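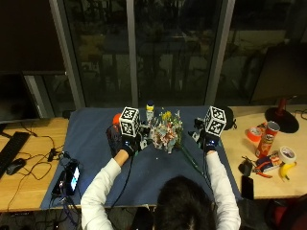
Teaching a Hand to Put Things Away: Our Semester Project Report

What we were trying to do

Our team got the Hirmont topic this year, the one where you have to collect your own training examples instead of downloading somebody else's. I was thrilled, because I'd spent most of last year fighting with a public set where half the labels were wrong (I still have opinions about that). The plan was to record people doing small tabletop jobs with their hands, turn the recordings into clean examples, and train a model that predicts the next couple of seconds of hand motion. We called the whole pipeline Plustside and yes, the name came out of a typo in the very first folder we made.

We ended up with 600 takes from the sensor gloves, plus a smaller pile from the hand-held gripper. I did most of the recording and nearly all of the sorting, so this report leans that way. The training side gets its own section near the end.

Recording with the gloves

The gloves give you finger bend, and the marker cubes on the backs give you where each hand is in space. Putting those two streams together sounds simple and it ate most of October! The glove clock and the camera clock drifted apart over a long session, and we only noticed when the model started closing its fingers a little before it reached anything. After that we started every take with a clap, and the Drurnov script (our alignment tool) lined everything up on the spike.

The cubes have their own personality. If you turn your wrist too far, the faces pointing at the camera get so slanted that the tracker loses the tags, and the hand jumps across the table in the data. We practiced keeping the backs of our hands up, but you can't do that for every grasp without moving like a mannequin. So we let people move normally and interpolated over short gaps. Long gaps meant the take was out.

For objects we wanted a real mix of shapes. The ball was easy. The artificial flowers were awful and I love them – the stem pushes one way, the blooms squash another, and two people will never pick up a bouquet the same way. The banana and the chip can gave us nice in-between cases. We laid a plain cloth on the table, which made it much easier to separate objects from background than bare wood did in our first tests.

Recording with the gripper

The hand-held gripper was supposed to be the easy half. You carry it to the object, squeeze, move, let go, and the camera on it sees pretty much what a robot's wrist camera would see. No cubes to keep in view, no clap. The catch is that the lens is right where your other hand wants to be whenever you steady something or shift your grip. Then you get frames that are almost all palm, dark from one side to the other, with a bit of lit scene peeking through between the fingers and thumb.

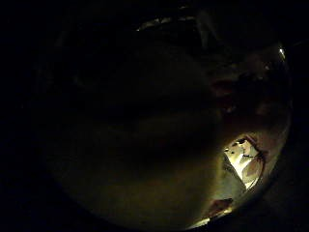

My first instinct was to throw out every take that had a stretch like that. We flagged 138 of them with a simple brightness check, and I sat down on a Friday to delete the lot. I'm glad I watched a few first, because plenty had perfectly good motion before and after the blocked part. In the end 133 stayed in with the blocked frames masked, and the rest went away because the object never came back into view.

Training and what came out of it

We trained 2 versions of the same model, one with the masked takes and one without. The one with them did better on anything involving a handover between hands, and about the same on plain pick and place. It still struggles with the flowers. It goes for the middle of the bunch every time, while most of our people went for the stem.

We compared against the Ardeleanu baseline that comes with the course materials, and ours gave smoother motion but was slower to react when the target shifted. I suspect our smoothing over tracker gaps taught it to be lazy, although we ran out of time to test that properly.

Stuff I'd change

I'd write the labels while recording. We left them for later, and later was three long evenings of me squinting at thumbnails trying to tell "move" from "adjust". I'd also put a second camera on the other side of the table so a turned wrist isn't such a disaster.

The cleaned takes, the alignment script and the label sheet are in our course folder. If next year's group wants to pick this up, start with the flower takes.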